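Nidley N26 Countertop Water Flosser
Item 863-N
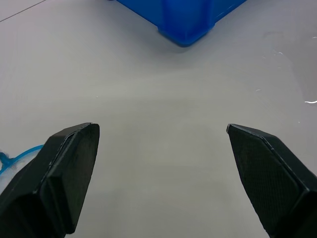 Can the N26 be used with braces or a fixed retainer?
Use the orthodontic tip at pressure level 1 or 2 and trace the gumline first, then the wire. The standard tip is not shaped for brackets and tends to skip over them.

Overview
The N26 is a corded water flosser for daily cleaning between teeth and along the gumline. It replaces the Amport model, which shared the same hose fitting. Tips from the older unit fit the N26 – the reservoir does not.

Specifications
Reservoir: 625 ml, removable, top-rack dishwasher safe
Pressure levels: six
Hose: coiled, replaceable
Tips supplied: two standard, one orthodontic, one tongue cleaner
Weight, empty: 462 g
Power: wall plug, 120 V

Operation
Fill the reservoir with lukewarm water and seat it until it clicks. Start at level 1. Lean over the sink, close the lips loosely around the tip and switch on. Hold the tip at a right angle to the gumline and pause briefly between teeth. Empty the reservoir after each use.

Thin mouthwash may be added at up to one part in two of water. Run plain water through the hose afterward. Do not use salt or baking soda – both leave deposits in the pump.

Replacement parts
Tips: every three months
Hose and handle: order as Danine kit
Reservoir lid: sold separately

Parts inquiries: Vilém Murín, Nidley Service Desk
Page revised July 2022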